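Lodard workshop puts two-arm writing build on show, and asks visitors to doubt it

The shared workshop at Lodard will open its doors in May to show Madach, a home-scale build in which two robot arms write on a whiteboard. The makers are not promising much. Parts came to 444 pounds, the build took 57 evenings, and a biro is still quicker.
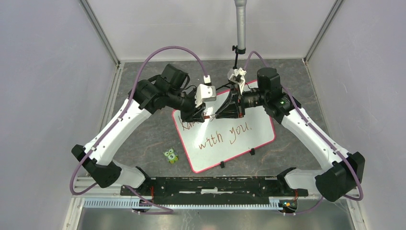 Firdevs Öztürkmen doubts that a pair of arms is needed for a job most people do with one hand, and would like to see the sums before anyone calls it progress.

The arms write in marker on a board with a pink border. Short words were chosen on purpose. Claims that a kit like this will soon do the household paperwork should be treated with care, and the workshop makes none.
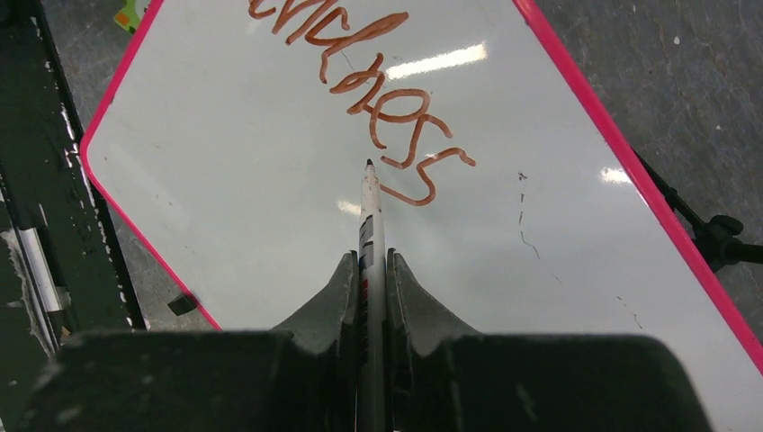

What visitors can expect

A talk on wiring and grippers at 2 pm, then questions. Anyone who has been sold a "smart" helper that wasn't is welcome to bring it along and complain. The word for the day is "Kindness", which the arms can't be said to understand.
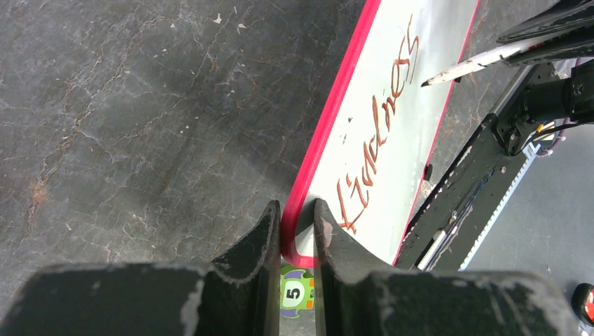
Melnyk would rather the money had gone on a decent pillar drill, and has asked for that to be put in the release.

Entry is free. Enquiries to the front desk at Lodard.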